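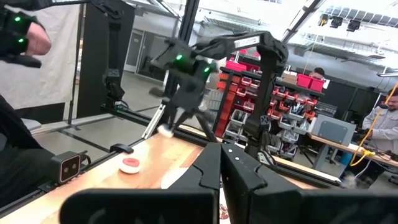 Oi-ling Yen asks whether the Stosex trial kit is worth keeping past March, given what Grestel charges for the service plan. My vote is yes for the arms, undecided on the plan.

Setup took 3 hours. Wrist cameras came up first try. The quick-start sheet skips the gripper zero, so do that

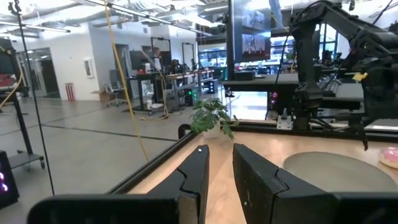

before homing, or the fingers close short. Ran 33 toy donut picks with the defaults, 278 lines of log, one timeout.
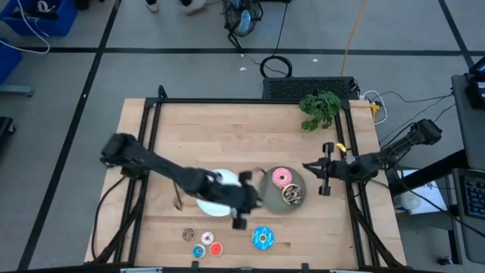

Notebook 3, p. 33

Still to do: slower approach speed, then ask Stellan about spare fingertips.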